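Search this site Enter keywords Go

In Praise of Folding the Sweater on the Bed

Friday, June 30, 2023

Every June I have the same small argument with myself, and it goes on for as long as it takes to drink a cup of coffee. The warm things have to be put away. I know it, the dresser knows it, and still I stand in the doorway wondering if I couldn't just leave them on their hangers until fall and call it done.

Please don't do this, friends. I hung a good Renano cardigan for one whole summer, in my younger and lazier days, and by September it had shoulders like a pair of doorknobs (I wore it anyway, under a coat, feeling sorry for both of us). Knitwear is heavy, and a hanger holds all that weight at two little points. A drawer is kinder.

And if you are going to fold, I say fold on the bed. I know the kitchen table people are out there, and I love you, but a table is never wide enough for both arms. A bed lets the sweater stretch right out, face down, and you can smooth the back with your palms and take your time over it. Sleeves in, sides in, hem up to the neck. My mother did it that way on a bedspread far louder than any sweater she owned, and I still think a patterned spread makes the whole chore more cheerful! 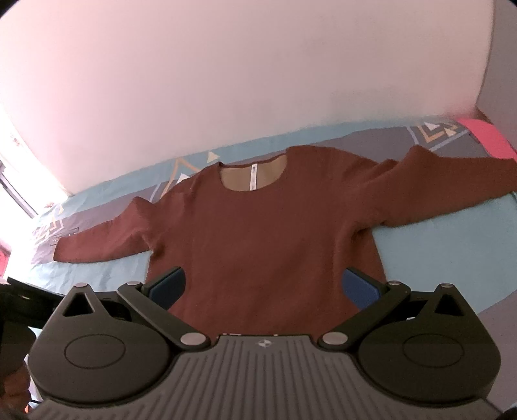
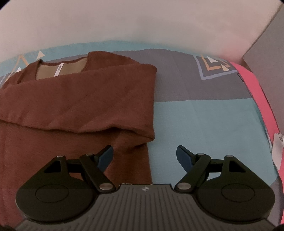 An old neighbor of mine in Meltthorpe held that folding was a waste of a good afternoon, that a sweater ought to be rolled up like a sleeping bag and pushed to the back of the shelf, and that she had never once been cold or badly dressed for it. I have thought about this a good deal. Rolling is quick, I'll give her that, and it's fine for a suitcase. But a rolled sweater has to be undone before you can tell which one it is, and on a dark morning in a hurry I would much rather lift the corner of a stack and see.

Mine go into the bottom drawer, six to a pile, with the heaviest underneath. The coffee is usually cold by then, and I drink it anyway.

Comments (3)

woolly_in_meltthorpe: Team table here. My bed is too low and my back complains.

Fillel fan: Rolled mine for years and then switched. The drawer shuts now!

Jo: What about turtlenecks? Do you fold the neck down first?

Recent posts
The D'Souza Mending Basket, One Year On
29 Uses for an Old Pillowcase
Airing Blankets Before the Heat Comes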